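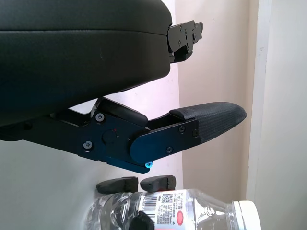
Is the Stelmakh cheese fair worth a whole Saturday if you don't make cheese yourself? I'd say it is, as long as you get there before ten and bring a cooler.

I'd been hearing about this fair for years from people who came home with wedges of things I couldn't pronounce, and this February I finally drove out. The fairground is on the edge of Stelmakh, past the feed store, and the last stretch of road is gravel. Parking was free and a little chaotic (a kid in an orange vest waved me into a spot, then waved somebody else into the same spot). Admission was $5, and that got me a paper bracelet and a little tin of toothpicks, a nicer idea than it sounds when you're eating samples for six hours.

The main hall is one big heated barn with the dairies lined up along both sides and the equipment sellers down the middle. I went left first, mostly to follow the smell of something frying. It was fried curd from Posa, a dairy up in the hills that milks only goats, and they served it in a paper cone with pepper and honey. I had one cone right away and another after lunch. I'm not sorry!

Posa also had an ash-coated round that they were selling young and at 30 days, side by side, and trying them together was the best thing I did all day. The young one was lemony and almost fluffy. The older one had gone runny under the rind and tasted like mushrooms and wet hay, in a good way. I bought the older one and my car still smells like it.

Across from them was Otitz, who do the big hard wheels. They had one cut open on a stump with a wire, and the man at the table kept shaving off curls for anyone who stood still long enough. They told me they keep up to 300 wheels in the cellar through the winter and turn every one of them by hand. I asked what happens if you miss one, and apparently you get a flat sad side where the moisture settles, and you sell that wheel to the soup people. I didn't know there were soup people.

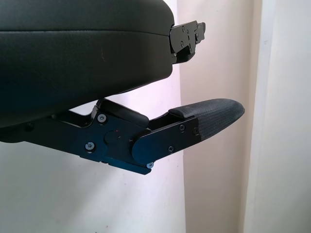 The flat-sided wheels, by the way, are a bargain if you ask for them. They had a few under the table, already quartered and wrapped, at a little over half the regular price. I can't taste any difference and I've been grating mine over everything since I got home, including popcorn.

After lunch there was a mozzarella stretching demonstration in the side room, and I'd tell anybody going next year to get in line early for that one. The room is small and the benches fill up fast, so I ended up standing along the wall behind a very tall family. The woman running it talked us through the water temperature, the pulling and folding, and how you know when to stop (it gets shiny, then it gets shiny in a different way — I still don't know what she meant). Everybody got a warm piece with salt on it. The tall family went back for seconds, and so did I.

The one real letdown was the tour over at Stitia, the old creamery next door. It's listed on the flyer as part of the fair, but it costs extra, and the cellar half was closed that day for cleaning. We saw the brick vats and a long hallway of old milk can labels, 236 of them according to the sign, and then we were back outside in the wind. The labels are pretty, lots of cows in bonnets, but I'd wait until the cellar is open.

A few practical things. The food line is shortest around eleven. Most of the dairies take cards, but the lady with the pickled radishes doesn't, and you want the pickled radishes. Wear real shoes, the barn floor is bare concrete and my feet were done by three. There's a coat check by the bathrooms that I walked right past on the way in and then spent the whole day wishing I'd used.

I came home with four cheeses, two jars of radishes and a ball of butter shaped like a sheep, which is in the freezer until I work up the nerve to cut into it. Next year I'm going with a bigger cooler and I'm skipping breakfast.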